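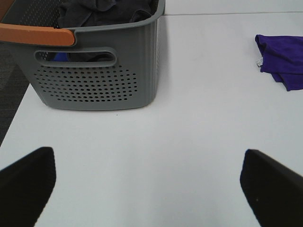
The order of the pile

Walanville, 2021-10-31

Most domestic laundry is folded badly for a simple reason: it is folded in the order it comes out of the basket. The hand takes whatever is on top, works it on whatever surface is nearest, and puts it down wherever there is room. Tia Mottram, who managed the linen room of a hotel at Pomham for 19 years and now teaches housekeeping at Yeo, regards this as the root of most of the trouble. Her course gives more time to the handling of the unfolded pile than to folding itself.

The basket comes first. Perforated plastic is her preference over wicker or canvas. It wipes clean, it does not snag knitwear, and the holes let some air reach the cloth when a load has to stand. A moulded handle opening should take four fingers without pinching. Depth matters more than capacity. In a basket deeper than the forearm, the clothes at the bottom are pressed by everything above and come out with creases that folding will only fix in place.

Next, the surface. A bed is too low and too soft. A plain table at hip height is better, and a pale top has the advantage that lint and stray threads show up against it. The basket stands at the far corner on the side of the weaker hand, which leaves the rest of the top clear. Where two tables are pushed together, Mottram folds on one side of the join only, as fine fabrics catch in the gap.

Dark clothing is dealt with in one run. Charcoal, navy and black are hard to tell apart in a heap, and seams are hard to find under a ceiling light. She turns on a side lamp and does them together. Towels and cloths are kept out of this run altogether, because pile fabrics shed and dark jersey collects what they shed.

Small cloths have their own procedure. A cloth that comes out of the basket bunched is not pulled open from the middle. One corner is found, then the neighbouring corner along the same edge, and the cloth is lifted by both and lowered flat. If there is a label, it marks an edge and saves searching. The cloth is smoothed from the centre outwards, halved, and halved again, with the label turned to the inside.
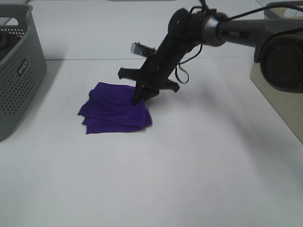 Purple cloth on the table, still bunched, with a loose flap at its lower left.

Soft, fuzzy cloths need a little more care than flat-woven ones. The surface grips itself, so a fold made slightly out of line stays out of line – it cannot be nudged square afterwards, and has to be opened and made again. They should not be pressed hard at the crease. A stack should be no higher than the shelf allows with two fingers to spare.

Mottram timed her students last year at Vasville. A mixed basket of 50 items, folded in the order it came, took a beginner 91 minutes with refolding. She does not publish a target for the sorted method. The second half of the course, on sheets and duvet covers, begins in November.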